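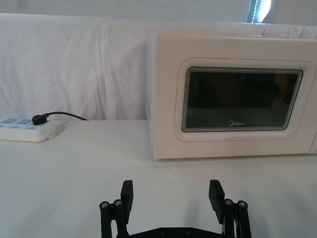 Gripper and microwave oven at the Vuratwood bench.

Call for participants: Larnimo shared workshop, Flarside

Larnimo invites applications from members wishing to join its household automation build. Participants will help two robot arms learn to open and close an ordinary microwave oven. Previous experience is welcome — it is not required. 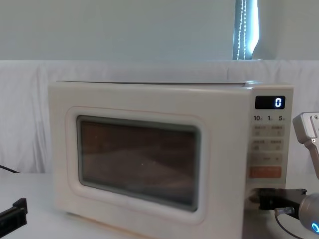
Quintanilla, a participant in the previous build, wrote that the evenings spent on cable routing had been the most useful of all.

Duties include wiring, bracket fitting and keeping the build log. Each participant is asked to commit 40 hours in total.

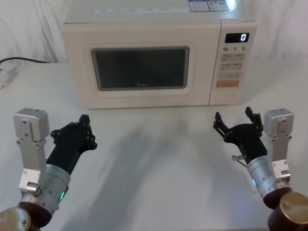

Photograph: Larnimo / Vuratwood bench

Places are limited to two per bench. Tools are provided, and a materials deposit of £50 is payable on acceptance. 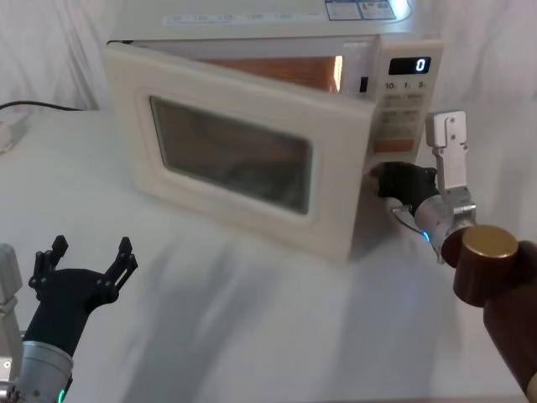 Applicants should state which evenings they are free and whether they can solder. Applications must reach the Flarside office by April 1, 2018, marked "Bench 134".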